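Textiles and Everyday Life, handout for session 6
Washing at home: water, soap and heat
Notes by Bontu Negussie

Let's start with the best bit, water itself! Water clings to itself so strongly that a drop will sit on greasy cotton like a bead. Soap changes this. One end of a soap molecule likes water and the other likes fat, so the fatty ends bury themselves in the grease and the whole lot floats off in tiny balls called micelles. People were using this trick more than 4000 years ago, long before anyone could explain it.

Hard water spoils the fun. Calcium joins up with soap and makes scum — the grey film you get round a bath. Modern detergents cope much better, and many powders contain softeners as well.

Then there is heat. Fats melt and loosen as the water warms, but enzymes (the clever proteins that chop up egg, blood and grass stains) are fussy and mostly stop working if it gets too hot. Wool is fussy too: warmth plus rubbing locks its scales together, and you have felt.

Last comes movement. In a front loader the drum lifts the clothes and drops them, over and over, so a small amount of water goes a long way. Try it with a sock in a half-full jar and you'll feel the difference at once.
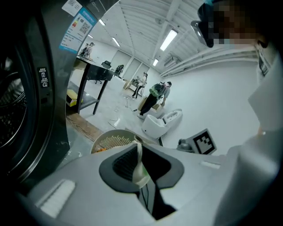

Fig. 1. Front-loading washing machine with a round black door and an energy label on the front panel.

For next time: read Florencio Pacheco's chapter on soap making, pages 46 to 66, and bring one care label from home — the stranger the symbols the better!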